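Apprendre une tâche à un robot avec deux pinces à main : ma méthode pas à pas

Publié le 5 mars dans Tutoriels, niveau débutant à intermédiaire

On me demande souvent comment je m'y prends pour enregistrer des démonstrations à deux mains sans bras robotisé dans les pattes. Alors voilà, je me lance, et je vous préviens tout de suite : je suis bavard et j'ai des avis sur les lanières. Le tuto s'adresse à ceux qui ont déjà une paire de pinces instrumentées (achetées, imprimées, prêtées, peu importe) et qui veulent passer du « ça s'allume » au « j'ai un jeu de données qui sert à quelque chose ». Pour la partie entraînement, il y aura un autre article. Celui-ci s'arrête au moment où les fichiers sont propres et rangés.

La tâche que j'ai choisie pour tout l'article est bête comme chou : sur un petit bureau, prendre une petite plante en pot, la déplacer, puis ouvrir une boîte à couvercle posée à côté. Une main pour la plante, deux mains pour la boîte. J'aime bien ce genre d'exercice parce qu'on y trouve un objet fragile, un objet léger qui glisse, et un moment où les deux pinces doivent vraiment se coordonner.

Ce qu'il vous faut

Deux pinces à main avec caméra embarquée et marqueurs visuels
Une caméra portée sur la tête, réglée pour regarder vers le bas
Un ordinateur avec assez de disque libre (soyez généreux !)
Le logiciel d'enregistrement ; chez moi c'est Flusetti, mais la logique est la même ailleurs
Des vêtements à manches qui ne tombent pas sur les mains
Un peu d'adhésif pour repérer votre position au sol

Étape 1 : préparer la place

Avant de toucher à une pince, je regarde le sol. Sérieusement. Quand on porte une caméra sur la tête et qu'on a les deux mains prises, on ne rattrape rien, et un câble qui traîne au mauvais endroit finit toujours sous un talon. Je laisse le fouillis des câbles d'un côté de la pièce, et je garde dégagé l'endroit où je me tiens. Le reste peut rester en désordre, je ne vais pas vous mentir sur l'état de mon atelier.

Ensuite je choisis un meuble à hauteur de hanche, avec un plateau assez clair. Un plateau brillant fait des reflets et le suivi n'aime pas ça. Un plateau très chargé, c'est pénible aussi : vous allez cogner quelque chose à chaque essai. Laissez deux ou trois objets qui n'ont rien à voir avec la tâche, ça habitue le modèle à ne pas tout prendre pour une cible, mais éloignez-les un peu de la trajectoire.

Pour la lumière, plafonniers allumés et rideaux tirés si le soleil tourne pendant la séance. J'ai perdu une demi-journée en octobre à cause d'un rayon qui avançait sur le mur. Les premières prises étaient superbes, les dernières étaient cramées, et mon script de contrôle n'y avait vu que du feu.

Étape 2 : s'équiper dans le bon ordre

L'ordre compte plus qu'on ne croit. D'abord la caméra de tête, puis les sangles, puis les pinces. Si vous faites l'inverse, vous allez régler un serre-tête avec deux gros becs en plastique au bout des doigts (je l'ai fait, je ne recommande pas).

Remontez les manches ou prenez-les ajustées au poignet. Un tissu qui passe devant un marqueur et c'est le suivi qui saute, parfois juste une fraction de seconde, et c'est précisément ce qui est difficile à repérer après coup. Même chose pour les cheveux longs et les cordons de capuche, tout ça se rentre.

Une fois équipé, mettez-vous en position neutre : les avant-bras devant vous, les pinces pointées vers l'avant, les marqueurs du dessus tournés vers la caméra de tête. C'est votre posture de départ, celle à laquelle vous reviendrez avant chaque démonstration.
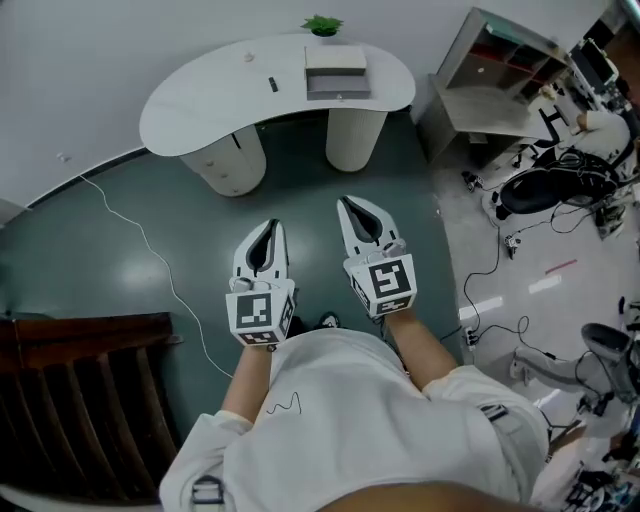 Prenez le temps de la mémoriser avec le corps. Moi, je ferme les yeux, je baisse les bras, je remonte, j'ouvre les yeux et je regarde si je suis retombé au même endroit. Au bout de quelques essais ça devient un réflexe. Et si vous travaillez à plusieurs sur le même jeu de données, mettez-vous d'accord sur cette posture avant de commencer, sinon chacun aura la sienne et vous passerez vos soirées à recaler les débuts de séquence.

Un mot sur la façon de tenir la pince : fermement, sans crispation. Si vous serrez comme un forcené, vous tremblez au bout de dix minutes, et le robot apprendra à trembler aussi. Il est très bon élève pour ça !

Étape 3 : calibrer, même si vous l'avez fait hier

La calibration, c'est le brossage de dents du métier. Dans Flusetti, j'ouvre le panneau des capteurs et je vérifie 3 choses :

Les caméras donnent toutes une image fluide et leurs horloges sont synchronisées
Chaque marqueur est reconnu avec le bon identifiant, gauche à gauche et droite à droite
L'ouverture des mors va bien de zéro au maximum quand j'actionne la pince

Le deuxième point a l'air idiot. Il ne l'est pas. J'ai déjà enregistré une séance entière avec les pinces inversées, et le robot a ensuite essayé d'attraper la plante avec le bras le plus éloigné, en croisant tout. C'était très drôle pendant une minute.

Pour l'ouverture, fermez complètement, ouvrez complètement, et recommencez lentement. Si la courbe fait des marches d'escalier, nettoyez le mécanisme ou vérifiez le connecteur. Ne vous dites pas que ça passera au filtrage. Les petites variations d'ouverture sont justement l'information qui vous intéresse au moment du contact.

Étape 4 : répéter sans enregistrer

Faites la tâche à vide, plusieurs fois, avec les pinces en main mais sans lancer la capture. On découvre toujours un truc. Pour ma boîte, par exemple, j'avais prévu de soulever le couvercle par un coin, et en pratique il pivotait et retombait de travers. J'ai fini par poser une pince contre le côté pour bloquer la boîte pendant que l'autre soulève. Un geste à deux temps, facile à reproduire, et surtout facile à décrire.

C'est le moment de fixer vos règles. Les miennes tiennent sur un bout de papier :

La plante se prend par le pot, jamais par les feuilles
La pince gauche bloque, la pince droite soulève
On s'arrête un court instant avant chaque fermeture
On ne repousse rien avec le dos de la pince

Le petit arrêt avant la fermeture, c'est mon péché mignon. Certains collègues du forum Ranovgate trouvent que ça rend les démonstrations artificielles. Peut-être. Mais chez moi, sans cette pause, le modèle ferme trop tôt une fois sur deux, et avec la pause il ferme au bon endroit. Essayez les deux versions et faites-vous votre idée.

Étape 5 : regarder par les yeux de la pince

L'erreur que font presque tous les débutants (j'en étais), c'est de se fier à leur propre vue. Vous, vous voyez très bien le pot. La caméra de la pince, elle, voit surtout la pince ! Son champ est très large, tout se courbe vers les bords, et l'objet à saisir n'occupe parfois qu'un petit bout d'image entre les deux doigts. Si vous arrivez trop en biais, l'objet passe derrière un doigt et le modèle doit deviner.

Donc, avant de lancer la série, affichez le flux de chaque pince en grand et approchez-vous lentement de la cible. Cherchez l'angle où elle reste visible entre les doigts le plus longtemps possible. Pour un petit pot, je préfère une approche basse et bien de face. Pour un couvercle, j'arrive un peu plus haut.
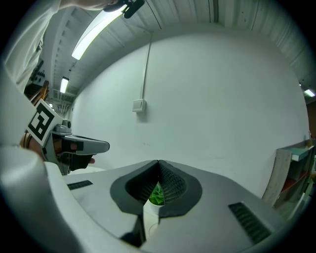 Vue de la caméra d'une pince : la petite plante apparaît dans l'ouverture entre les doigts, l'autre pince est visible à gauche avec son marqueur.

Notez l'angle qui marche, physiquement, en prenant un repère dans la pièce. Moi je vise un point du mur avec le coude, c'est un peu ridicule mais ça fonctionne. Et vérifiez que l'autre pince ne vient pas boucher la vue quand elle se rapproche. Sur une tâche à deux mains, elles se gênent forcément à un moment ; le tout est que ce ne soit pas pile à la fermeture.

Étape 6 : enregistrer la série

Je vise 50 démonstrations par tâche pour un premier essai. C'est assez pour voir si la tâche est apprenable, et c'est encore supportable pour les épaules. Je coupe la série en blocs, avec de vraies pauses où je pose tout et où je bois un verre d'eau.

Le déroulé d'une prise est toujours le même : posture neutre, bip de départ, geste, retour en posture neutre, bip de fin. Pas de commentaire à voix haute, pas de coup d'œil à l'écran (la caméra de tête suit votre regard, forcément, et vous vous retrouvez avec une belle vue du moniteur en plein milieu du geste).

Entre les prises, déplacez les objets. Un peu la plante, un peu la boîte, parfois les deux, parfois l'orientation seulement. Si vous remettez tout exactement pareil, votre robot connaîtra une position par cœur et sera perdu dès que quelqu'un époussettera le bureau.

Et les ratés ? Gardez ceux où vous vous êtes rattrapé proprement : le pot glisse, vous rouvrez, vous reprenez plus bas. Ces séquences-là valent de l'or. Jetez celles où vous avez triché avec un doigt ou coincé l'objet contre votre ventre.

Étape 7 : trier le jour même

Je trie dans la foulée, tant que je me souviens de ce qui s'est passé. Flusetti exporte vers le format Brolladell, que je lis avec un petit visualiseur maison, en vitesse accélérée. Je cherche les sauts de position, les images figées et les prises dont la durée sort du lot. Une prise beaucoup trop longue, c'est souvent un oubli d'arrêt. Une prise trop courte, un bip déclenché par mégarde.

Pour le nommage, faites simple : tâche, numéro de séance, numéro de prise. J'ai connu l'époque des dossiers « final », « final_bon » et « final_bon_vrai », et je ne veux pas y retourner. Ajoutez un fichier texte par séance avec vos remarques, même en vrac. « Lumière changée au milieu », « lanière droite desserrée », ce genre de notes vous sauvera la mise quand un lot se comportera bizarrement à l'entraînement.

Quelques pannes classiques

Le marqueur décroche quand je tourne le poignet : c'est normal au-delà d'un certain angle. Les faces latérales prennent parfois le relais, mais il vaut mieux tourner l'avant-bras entier et garder le dessus visible.

La trajectoire dérive doucement sur la durée : regardez d'abord si la caméra de tête n'a pas glissé. Chez moi c'est presque toujours ça, surtout quand il fait chaud.

Les deux flux sont décalés : refaites la synchro, puis claquez les pinces l'une contre l'autre (gentiment !) en début de bloc. Le choc se voit des deux côtés et vous donne un repère pour recaler à la main.

Le modèle attrape la plante mais la renverse à la pose : ralentissez votre descente et ouvrez les doigts seulement quand le pot est bien à plat. On a tous tendance à lâcher un poil trop haut.

J'ai mis mon fichier de réglages dans le dépôt Golestani, dossier « pinces_deux_mains », avec la feuille de règles à imprimer. Si vous testez l'approche sans pause avant fermeture, racontez-moi en commentaire avec quel objet, ça m'intéresse beaucoup. La suite portera sur l'entraînement, dès que j'aurai fini de trier ma dernière séance.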